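Budgeting for a gripper in a home kitchen

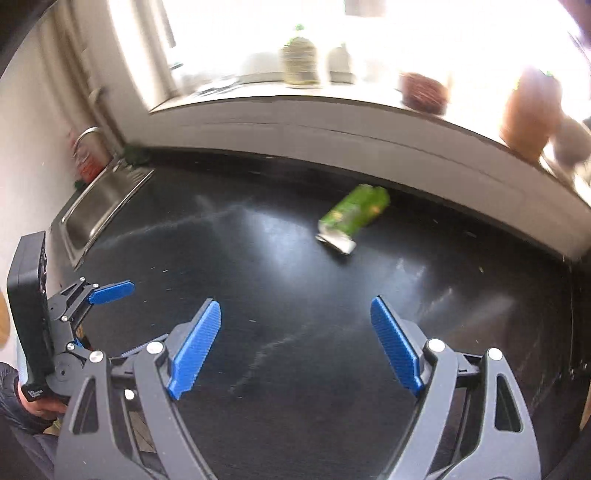
I spent most of September pricing up grippers for our little tidy-the-worktop project, and I got the first budget badly wrong. I'd put nearly everything into the fingers and left next to nothing for the things that wear out or get forgotten – pads, bolts, a decent bracket, something to wipe the counter down with. My advice now is to start from the job and work back to the shopping list. Ours is mostly picking up empties, and a crushed can lying on its side on a glossy black worktop is a harder customer than any of the neat little blocks in the catalogues, so I'd pay for ridged pads like our blue ones before I'd pay for anything clever further up.

Prundent quoted me £806 for a ready-made hand-held set and Homero wanted £402 for the same sort of thing in kit form. I went for the kit. If you do the same, add an evening or two of your own time, and ask whether the pads come in the price (mine didn't, and I was cross about it for days!).

Spare pads were £15 a pair and I bought 6 pairs, which felt greedy at the till but I've been glad of them. Get a small bag of matching bolts while you're at it, plus a hex key that lives in the kitchen drawer and never leaves it.

Do have a look at your worktop before you order. Shiny black shows every smudge and throws the window light straight back at you, so I've put a plain roller blind on the list for next time. Measure the gap between the sink and the sill too, with the tap in the way as it normally is.

Ngcobo do a hire scheme by the month and I rather wish I'd tried that first. I'm going over to Wullthorpe soon to look at a second-hand arm, and I've set the money aside in a separate pot so it doesn't get eaten by pads.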